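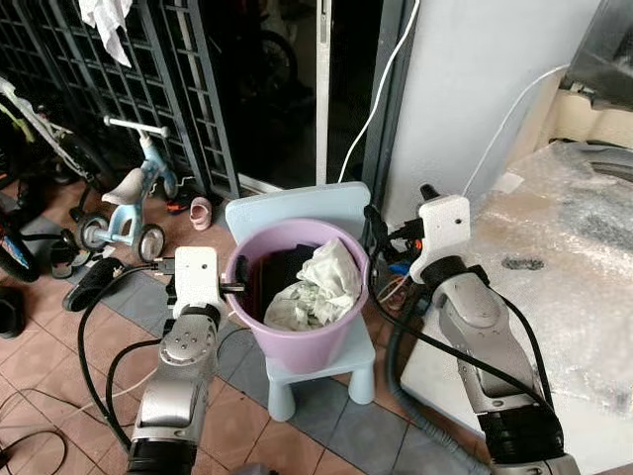
Two Arms and a Bucket of Washing

The home workshop comes of age in a tiled laundry space shared by two households

By Hawi Lencho

13 Aug 2021

The laundry project known to its makers as Clunder began with a disagreement over how high a bucket should stand. Rosário Louro, who leads the build, wanted it on the floor, where most people put one down. Her first pair of arms could not reach that low without fouling their own cables. The present arrangement, in which a lavender-purple bucket of clothes sits on a child's pale blue chair, was adopted as a temporary measure and has since been written into the test procedure.

Clunder is a two-armed machine intended to take mixed washing out of a container, one article at a time, and pass it to a person or a drum. It is being built at home, on terracotta-brown tiles, among children's shoes and a small balance bike, by a group of seven who meet in the evenings and on weekends. The group has no commercial sponsor. Its expenditure to date stands at nearly $4000, most of it on motors and on replacing motors.

Ms. Louro trained as an instrument fitter and spent the greater part of her career maintaining packaging lines. She is candid about the difference between that work and this. A packaging line is given the same carton all day, and everything near it is bolted down. A household supplies a wet towel, then a single sock, then a school jumper with one sleeve inside out, and the furniture moves between sessions.

"In a plant, I would have specified the stand," she said. "At home I measure whatever the stand happens to be that week and we start again from there."

The arms carry silver-coloured housings for most of their length and finish in white wrist housings. Their cables run along the outside, a decision that attracts comment from every visitor with a background in the trade. Internal routing was attempted on an earlier version, named Mikano, and abandoned after a broken conductor near the elbow took two weekends to find. With the cables outside, a fault can be located by hand and the section replaced the same evening. The penalty is that loops of cable find their way onto the tiles, and the group's written procedure now requires a walk around the floor before power is applied.

Cloth remains the difficult part. A rigid object can be described to a machine by its shape, and the shape will still be correct once the object has been lifted. A shirt in a full bucket has no settled shape, and it is usually wrapped around its neighbours. Dark garments compound the problem. When maroon and black items lie together, the software often treats them as one article, and the arms attempt to lift the lot. Pale cloth against dark is separated far more reliably, and the group has learned to be suspicious of good results obtained from a bucket containing too much of it.

Test loads are therefore mixed deliberately. Each session consists of 40 attempted lifts, logged by hand in a school exercise book and copied later to a spreadsheet. An attempt is counted as a success only if a single article leaves the bucket and the bucket remains where it was. The second condition was added in the project's early months, after the left arm caught the rim and carried the container sideways off its seat. The target for this stage is a success rate of 80 per cent over three consecutive sessions. It has been met once in a single session and has not yet been repeated.

The control software, Sitier, was written largely within the group and is shared with a community workshop on Sepúlveda Lane, where members are using it to drive a smaller arm for sorting fasteners. The two groups exchange corrections every week. Ms. Louro credits the workshop with the routine that slows both wrists as they come within a hand's breadth of one another, which has reduced collisions considerably.

Safety practice is modest in cost and firmly applied. One member holds the stop switch throughout and performs no other task. Children are kept indoors with the door shut whenever the arms are live. Speeds are limited in software and again at the power supply, so that an error in one does not defeat the other.

The next stage, planned for October, will introduce a second container, into which the articles are to be placed by colour. The group also intends to lower the working height gradually until the bucket can be returned to the floor. Ms. Louro has asked that the chair be kept until that work is complete. Readers who wish to attend an evening session may write to her care of the Sepúlveda Lane workshop. Closed footwear is required.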